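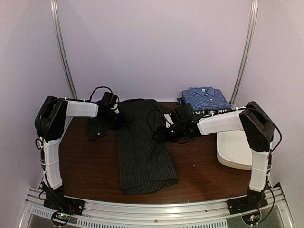

Folding is still the chore people ask me about most, so I'll start there. Say up front: two arms, one shirt, plain table. Point out that the shirt is dark with thin stripes, and that parts of the grippers are dark too, so they're hard to pick out against the cloth. Mention the sleeve with the cuff on the left. Sleeves are where our folding attempts at Prernasgate went wrong most often.

Next, the numbers. We ran 300 folds in March with shirts from the staff laundry. Lizeth did the scoring. 94 were good enough to go on a shelf without anyone touching them. Average time was about 4 minutes a shirt. Llinos Hopkin, who runs the laundry floor, folds one in under half a minute. Pause here, people usually laugh.

What failed: collars under the body, cuffs caught in the second fold, both grippers pulling on the same layer. Thick cotton was easier than thin. Colour made less difference than I expected.

Shop floor. Hondero asked us about sorting returns and restocking bins. Bins are closer to ready. Same item, same place, hard edges. Returns are not, as every bag is different. Don't get into pricing, Radymyr covers it after the break.

So can they do the chores yet? Some, slowly, with a person nearby. I wouldn't buy one for my own house this year.

Thank Marichka and Lukian for the bench work. Questions. If someone asks about dishes, go to slide 28.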